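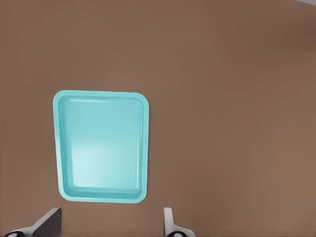 Ahn rehearsal is a method for training handover policies on two-armed robots, in which the exchange of an object between the hands is practised many times in simulation with the object absent, and the object is brought in only at a later stage. It is classed among the staged methods of robot learning, alongside curriculum learning and reverse-start training. The method was first described in a technical note from the Rodimcombe laboratory and is most often discussed together with Nilside, the simulated workcell in which it was developed.

The name is taken from the Ahn pose, a fixed arrangement of the two wrists from which every practice run is scored. In some later texts the method is called dry handover training or empty-hand pretraining. The second term is also used for a different procedure in which the arms are moved by random commands, and the two should not be confused.

Background

A handover between two arms of the same robot is needed when an object has to be moved from a place that only one arm can reach to a place that only the other can reach, or when the grip has to be changed on the way. The motion has four phases: pick, approach, exchange and place. Failures are unevenly spread across them. Picking from a flat tray and placing into one are well covered by existing single-arm methods. The exchange is harder, as both hands occupy a small shared space and each has to be held still relative to the other while one set of fingers closes and the other opens.

When a policy is trained on the whole task from the start, most runs end before the exchange is reached. The learner therefore sees few examples of the phase it most needs to practise. Earlier work dealt with this by starting a share of the runs with the object already held at the meeting point. This gives more exchange data, but the starting states are placed by hand and tend to be cleaner than the states an arm reaches on its own. Policies trained in this way were found to be sensitive to small errors in the pick.

Method

Training is divided into three stages.

In the first stage there is no object. The arms start from random joint positions and are rewarded for bringing the two grippers into the Ahn pose, in which the fingertips face each other across a small gap at a height set in advance. Contact between the grippers ends the run. The target is moved within a small volume from one run to the next, so that the policy can't settle on a single memorised posture.

In the second stage a virtual object is added to the observations but not to the physics. The policy is told where an object would be if it had been picked up, including a simulated slip in the grip, and has to correct the pose of the receiving hand to suit. The virtual object has no mass and cannot be dropped. This stage is the one that most clearly separates the method from ordinary curriculum learning, where every stage is a physically complete version of the task.

In the third stage a real simulated object is placed in the source tray and the whole task is run. The weights from the second stage are kept, and the learning rate is lowered. The source and target trays are swapped at random between runs so that each arm learns both the giving and the receiving role.

The reward in the first two stages is made up of a distance term, an alignment term and a penalty on joint speed near the meeting point. The speed penalty was added after early policies were found to reach the pose by swinging both arms in quickly and braking late. These policies scored well in the first stage and transferred badly to the third, where the same motion threw the object out of the fingers.

The Nilside workcell

Nilside is a rendered and physically simulated copy of a table-top cell. Its layout was kept plain on purpose. The two arms are mounted along the far edge of a brown table, near the back corners, and at the meeting point the black grippers come together between a red tray and a light teal one with nothing held between them. The trays are shallow, with raised rims and rounded corners, and take their positions from the same settings file as the arm bases. The front half of the table is left free as a margin for recovery motions, which in the first stage can be large.

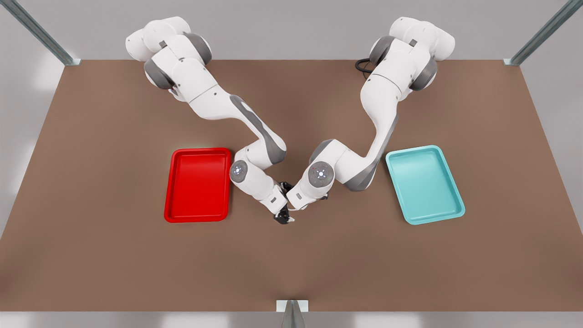
Observations in Nilside consist of joint angles, gripper openings and camera images. Views that look across the whole table are the more useful in the approach phase: with both wrists bent in over the surface and the trays to either side, the distance between the hands can be judged against fixed landmarks of known size. Views from nearer the hand are used for picking and placing. The policy receives no depth image. Tray colour is left unchanged in the first two stages and varied in the third, together with the lighting and the tint of the table.

The empty trays are kept in place during the first and second stages even though they play no part in the reward. An earlier version of the cell left them out until the third stage. When they were then added, the image encoder had to adapt to them at the same time as the policy was adapting to a physical object, and part of the gain from rehearsal was lost. Keeping the visual surroundings constant across the stages was adopted as a rule from that point.

Evaluation

The main reported test used 400 runs of the full task, with object positions drawn at random within the source tray. A policy trained by Ahn rehearsal completed 261 of them. The comparison policy, which had the same network and the same total number of simulation steps but no rehearsal stages, was trained from the start on the whole task. It learned to pick reliably and to carry the object towards the centre of the table, but rarely released it into the second hand.

The failures of the rehearsed policy were sorted by phase. The largest group was in the pick, where the object had been drawn close to the tray wall and one finger came down on the rim. The exchange, formerly the commonest point of failure, was no longer so. A smaller group of failures occurred in the place phase, in which the receiving arm let go too high above the target tray.

A second test measured the effect of the length of the first stage. Shortening it reduced final performance steadily, while lengthening it beyond the default made little difference. Leaving out the second stage had a greater effect than shortening the first. Without it the policy brought the receiving hand to the nominal pose whatever the state of the grip, and closed its fingers beside the object in cases where the object had tilted.

A variant known as Millthorpe scheduling replaces the fixed switch between stages with a gradual one. Runs of all three kinds are mixed from the start, and the share of full-task runs is raised as the success rate in the earlier kinds improves. It was tested with 9 random seeds and gave a narrower spread of results between seeds than the fixed schedule, at the cost of some 40 extra hours of training on the same hardware. The average success rate was not clearly different.

Limitations

The method assumes that the meeting point can be fixed, at least loosely, before training. Tasks in which the best place for the exchange depends on the object, such as long rods or soft sheets, don't fit this assumption well. For rods, the note reports that the receiving hand approached correctly but gripped too near the giving hand, leaving no room for the fingers to open.

The virtual object of the second stage is rigid. Bags, cloth and cable have not been tried.

All published results are from simulation. Real arms show flex and backlash that are absent from Nilside, and the small fingertip gap of the Ahn pose may need to be widened on hardware to avoid contact. The penalty for gripper contact is also absolute in the original form of the method, whereas light contact is often harmless in practice and is sometimes used on purpose to steady one hand against the other.

The reported tests cover a single arm model and a single gripper. It is not known how far the settings for the reward terms carry over to arms with different reach or to hands with more than two fingers.

See also

Bimanual manipulation
Curriculum learning
Domain randomisation
Regrasping
Reward shaping

This article was last revised on January 12, 2020.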